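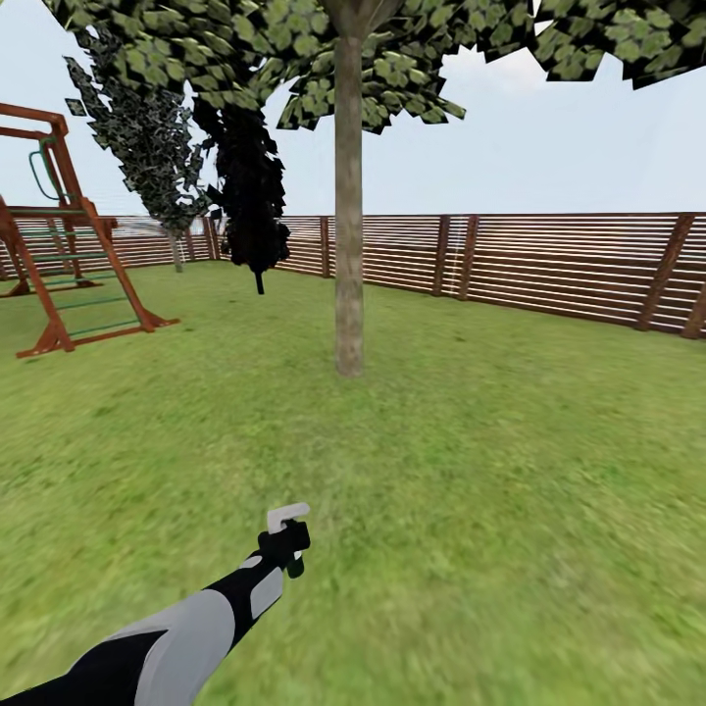 Bloxham Parks & Grounds — Equipment Evaluation Team

Algirdas Pētersons has spent most of a working life selling machines to people who didn't want them, and he says the lawn has been his easiest customer so far. "It never asks about the warranty," he says.

The lawn in question is the stock backyard in Dralosgate, the simulation package he looks after for Monasent. It has a slatted fence, one big tree in the middle, a wooden play frame with a green-runged ladder, and grass that goes soft and smeary if you look down at it for long. A robot arm reaches into it from the lower left. We have been trying the package for a month, on a trial license, to decide whether it can tell us anything useful before we spend money on a real arm for picking up after the public.

I asked first about the grass, having spent 16 years being shouted at about ours.

"The grass is a picture of grass," Pētersons says. "People always want blades. I can give you blades, and then I can give you a computer that sounds like a hair dryer. The arm doesn't care. The arm wants to know where the ground is."

And the leaves? They hang over the yard in flat green pieces with black outlines, like something cut out by a patient child.

"Those are cards. Every game did it that way for years. You're the first customer to call it a child."

The yard is one of 149 scenes in the full library. Our license covers 90 of them, and most of the ones we don't get seem to be kitchens, which suits us. He calls the yard the "polite" scene. It's flat, the light is even, and nothing is lying about unless you put it there. You pick your litter from a menu, scatter it, and let the arm have a go. We started with cans and moved on to a tennis ball, which made me feel quite hopeful until we tried a paper bag.

"Bags are bad," Pētersons agrees. "Bags are bad for everyone. We do a bag. I would not base a purchase on the bag."

That is the sort of answer you get from him, and it's the main reason I stayed on the call well past lunch. I had a list of complaints and he kept agreeing with them. The dark tree by the fence is nearly solid black. ("Yes. It's a lighting bug. It has been a lighting bug for some time.") The manual has a whole chapter on wind, and the menu has no wind. ("The chapter is ahead of schedule.") The first time I opened the program it put me in a warehouse and wouldn't let me out.

"You pressed Home," he says. "Home is the warehouse."

On the good side, the arm itself is easy to drive. You can steer it by hand with a game controller or give it a target and leave it alone, and the gripper can be swapped without starting over. Over the trial we logged 1,414 pickup attempts in the yard, of which 1,133 ended with the object in the bin. I read him the numbers with some pride. He asked what we had been picking up. I said mostly cans.

"Then you have learned a lot about cans," he says.

He is more serious on the question of what carries over to a real park. Monasent's sister office in Gesau runs the same tests on an arm bolted to a cart, outdoors, and he would like us to visit before we sign anything. Real turf has slopes and mud in it. Real cans have been stepped on. "If your plan works in my yard, it might work in yours," he says. "If it fails in my yard, please don't build it. That part I will put in writing."

I asked whether he would buy the package himself, if he had our budget.

"I have seen your budget," he says. "I'd buy the small license, for one year, and I'd send somebody to Gesau on the train."

Our write-up goes to the depot in December, with the pickup logs attached and a separate page for the bag. Anyone at Bloxham who wants a turn before the trial runs out can find the controller in the second drawer of my desk. It needs charging. And don't press Home.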